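Datasets > Materials > Skilladlow Paper Tube Compression Records

Overview Files Columns Changes License

Skilladlow Paper Tube Compression Records

Crush and moisture records for spiral-wound paper tubes, collected at the Skilladlow test room.
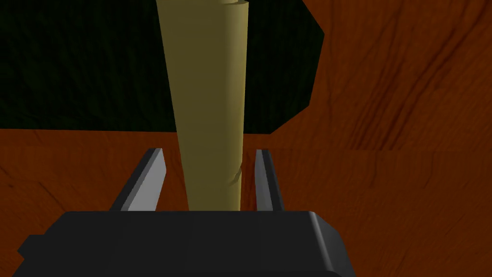

The set has 1,600 rows. Each row is one tube, loaded once and then discarded. No tube was retested. Rows are independent at the tube level but not at the reel level, and any split into fitting and holdout data should be made on `reel_id`.

Background

The records were started to settle a disagreement over storage. Skultex, which winds the tubes, rates them at the moisture content they have when they leave the dryer. Most buyers keep them in unheated buildings for weeks before use. The rating and the condition at use are therefore different quantities, and the published tables treat them as one. The columns here keep them separate.

Material

Tubes were wound from recycled board on a steel mandrel with a starch adhesive. The board came from 47 reels supplied by the Ríos mill. Wall construction is 3 plies or 5 plies, as given in `plies`. No printed or coated stock was included. Tubes with a visible seam gap at either end were rejected before conditioning and have no row.

Conditioning

Tubes stood on end in open racks inside the chamber until two weighings, taken a day apart, agreed within the tolerance in `cond_tol`. Chamber humidity was logged but is given here only as the mean for the stay. The full log is large and can be had on request.

Moisture content was found by oven drying a ring cut from the same parent tube as the test piece. It is a property of the parent, so sibling test pieces carry the same value in `mc_parent`. Do not read the repeated values as independent measurements.

Loading

Axial tests used flat platens with a fixed upper head. Radial tests used the same frame with the tube laid on its side and the seam turned to a random angle, recorded in `seam_deg`. Peak load is the highest value before the first drop that meets the rule in `drop_rule`. For a few thick-walled pieces the load rose again after the first drop. The later peak is in `peak_2` and should not be used for rating.

Columns

- `tube_id`: unique, text
- `reel_id`: board reel, text
- `plies`: integer
- `id_mm`, `wall_mm`: inside diameter and wall thickness, mean of readings at both ends
- `len_mm`: length after trimming
- `mc_parent`: moisture content, percent of dry mass
- `rh_mean`: mean chamber humidity, percent
- `cond_tol`: weighing tolerance used, grams
- `mode`: `axial` or `radial`
- `seam_deg`: seam angle, blank for axial tests
- `peak_1`, `peak_2`: load in newtons
- `drop_rule`: code, see `codes.txt`
- `fail_type`: `fold`, `seam`, `ply`, or `other`
- `note`: free text, mostly blank

Blank means not measured. Zero is a real reading. Earlier copies used -1 for blanks in `peak_2`, and scripts written against those copies need to be changed.

Known problems

Wall thickness is low on tubes measured with the old anvil gauge, which compressed the outer ply. These rows have `G1` in `note`. A correction was tried and dropped; the error varies with moisture and the pairs available were too few to fit it.

`fail_type` was assigned by eye, by one person. `seam` and `ply` are hard to tell apart once the wall has folded, and the two are best merged for most purposes.

Short tubes are overrepresented. Long ones would not fit the conditioning racks upright and were trimmed first, so `len_mm` says little about what is sold. The set should not be used to study buckling of slender tubes.

Results from the Plokaten frame are not included. Its load cell was found out of calibration and the affected period could not be bounded.

Use

Suitable for fitting strength against moisture within the range present, and for checking a rating formula. Not suitable for creep, impact, stacked loads, or tubes with end caps. The fitted curve in `curve.csv` is supplied for comparison only and carries no warranty.

Changes

Wed 27 November: `peak_2` blanks fixed, `seam_deg` now runs clockwise from the platen mark, duplicate rows from reel R-12 removed.
Next planned update is in December and will add ring masses.

Contact: Giuliana Montoya, Skilladlow test room | © Skilladlow | Back to top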